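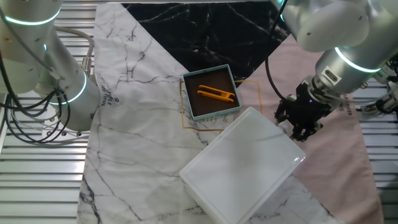
Figure 1. Two robotic arms above a tabletop covered with a patterned cloth mat.

3.2 Heat storage in the masonry surround

The second set of trials looked at how much heat the surround of a closed wood stove holds after the fire has died down. Two surrounds were built at the Vurnudstead test house, one in dense brick and one in soapstone slabs. Both were 65 mm thick and stood 50 mm clear of the stove body, so that room air could rise freely between the two. The stove, flue and fuel were the same in all trials.

Each trial began with the room and surround at rest overnight. Split birch was burned in equal loads until the flue gas had held steady, after which the air inlet was closed. Surface temperature was logged at the centre of each face. Readings from the rear face were left out of the averages - the wall behind it was an outside wall and drew heat away unevenly.

The soapstone warmed more quickly and gave a more even surface temperature. The brick lagged behind it at first, but the gap narrowed during the later loads. The highest value on any front face was 102 °C, logged on the soapstone directly above the door. Joints filled with Driltomano mortar showed fine cracking at the upper corners of the brick surround, and these were raked out and refilled before the next series. 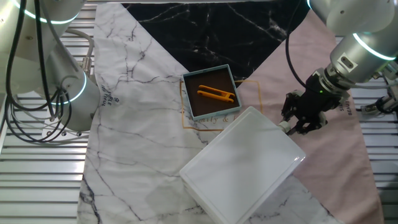

3.3 Clearance to timber walls

Log walls shrink across the grain as they dry, so a clearance measured at fitting may not hold. The surround was therefore fixed to the floor slab only, with a sliding joint at the flue collar. A gap of 900 mm was kept between the stove door and the nearest exposed timber throughout.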